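La oficina sin sitio

Cada vez que una empresa anuncia que va a quitar las mesas fijas, en el comunicado aparece la palabra libertad. Libertad para sentarse donde uno quiera y para cambiar de vecino cada mañana. Llevo dos años trabajando en un edificio así y todavía estoy esperando a que alguien me explique qué hago con esa libertad a las nueve menos cuarto, cuando quedan dos sillas y una está al lado del baño.

Las cuentas, eso sí, las entiendo perfectamente. En nuestra sede trabajamos 468 personas. El proyecto, que se llamó Fulari y tuvo hasta logotipo, nos dejó con bastantes menos puestos que empleados y nos regaló a cambio una aplicación, Flollow, para reservar mesa. La reserva caduca si llegas tarde. Si tienes un hijo con fiebre o vienes en un tren de cercanías de los que yo uso, caduca a menudo.

Anneli Ikonen, la consultora que vino a presentarlo en octubre, habló de «encuentros espontáneos». Le pregunté cómo los medían. Me contestó que había una encuesta de satisfacción, y la encuesta resultó tener 39 respuestas. Con 39 respuestas yo no cambiaría ni la marca del café.

No digo que el despacho cerrado fuera el paraíso. Trabajé años en uno, con un fluorescente que zumbaba y un jefe que entraba sin llamar. Pero tenía un cajón. En el cajón había un diccionario, unas tijeras, las gafas de repuesto. Ahora todo eso viaja en la mochila, y la mochila pesa. Mi compañera Glykeria Stergiou ha optado por no traer nada y pedirlo todo prestado, solución que funciona mientras los demás sigamos cargando.

Luego está la política de mesa limpia. A las seis no puede quedar un papel encima, ni una taza, ni la foto de nadie. Se vende como higiene y como seguridad, y algo habrá de ambas cosas, aunque sospecho que lo que se persigue es que no le cojamos cariño al sitio.

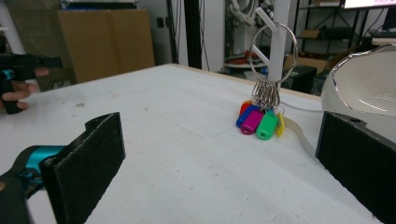
El cariño a un sitio tiene mala prensa entre los que diseñan oficinas. Lo llaman resistencia al cambio. A mí me parece más bien una forma barata de orientarse: saber dónde está cada cual ahorra muchos mensajes. Ahora, para encontrar a la persona de nóminas, tengo que escribirle, esperar y subir dos plantas.

Dicen que el año que viene lo extenderán a las demás sedes. Antes me gustaría ver una cifra, la que sea, que no hable de metros cuadrados. La he pedido por escrito y me han remitido a la aplicación.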